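4.2 Comparing Finger Sets on the Hand-Held Gripper

1,147 views | 3 comments | 12 shares

This section applies to the hand-held gripper used with the Rarnden controller, firmware branch Guvstead. It covers the bench comparison of two finger sets before either is released for regular recording. Complete Section 4.1 (camera mounting and lens check) first.

Tools and supplies

– Hand-held gripper with wrist camera
– Finger set A and finger set B, each with markers applied
– 2 mm hex driver
– One long-sleeved garment, plain, light color
– Table with a matte background behind it
– Workstation running Pringle viewer

NOTE: Use the same garment for both finger sets. Changing the fabric between runs makes the grip results hard to compare.

Preparing the station

1. Clear the front half of the table. The second gripper may stay at the side if it does not touch the garment.
2. Hang a dark cloth behind the table and fasten it along the top edge. Creases are acceptable. Shiny fabric is not.
3. Attach several colored shapes or letters to the cloth. Flat cut-outs with a clear outline work well and give the tracking software fixed features on a plain background.
4. Lay the garment flat with the neckline toward the back of the table and at least one sleeve extended to the side.
5. Hold the gripper over the garment with the fingers open and check the live view. Both finger markers must be visible and unobstructed.
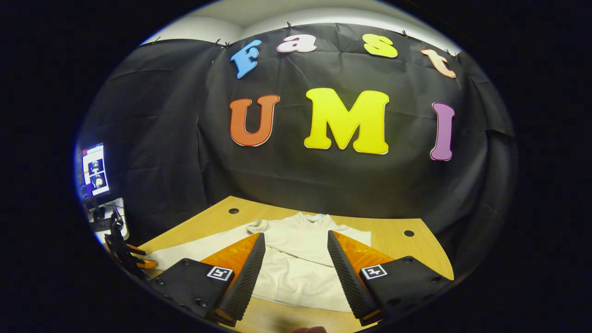 Figure 4-3. View from the gripper camera, fingers open over the garment. Note the square marker on each finger.

The wide lens bends straight lines near the edge of the view and leaves a dark border around the circular picture. Do not correct for this in the viewer. Correction is applied during processing.

Running the comparison

6. Install finger set A. Tighten the screws evenly and stop when the finger no longer shifts by hand.
7. Open and close the fingers three times at normal speed. The width readout should return to the same value at each full opening.
8. Set exposure to 2,000 in the viewer. If the markers wash out under bright room light, lower it to 1,778 and repeat step 7.
9. Start recording. Grasp the sleeve near the cuff, lift it clear of the table, and fold it toward the body of the garment. Release.
10. Repeat the grasp at the collar, then at the bottom hem. Stop recording.
11. Install finger set B and repeat steps 7 through 10 with the same exposure.

CAUTION: Keep fingertips away from the inner pads while the gripper is closing. The pinch force is highest close to the base of the fingers.

CAUTION: Do not clean the markers with solvent. Use a dry cloth.

Evaluating the results

Play both recordings side by side. For each grasp, enter slip, missed pickup, or clean hold in the log. A ribbed pad usually holds knit fabric better than a smooth one, but may pull threads – inspect the garment after each set.

If the width readout drops out during a grasp, check whether fabric is covering a marker. Change the approach angle before changing the fingers. If the dropout continues with the marker in clear view, recalibrate as described in Section 4.4.

Units shipped from Wasville before September have the earlier finger mount. Set B does not fit this mount without the adapter plate.

Was this section helpful? Yes (3) No (0)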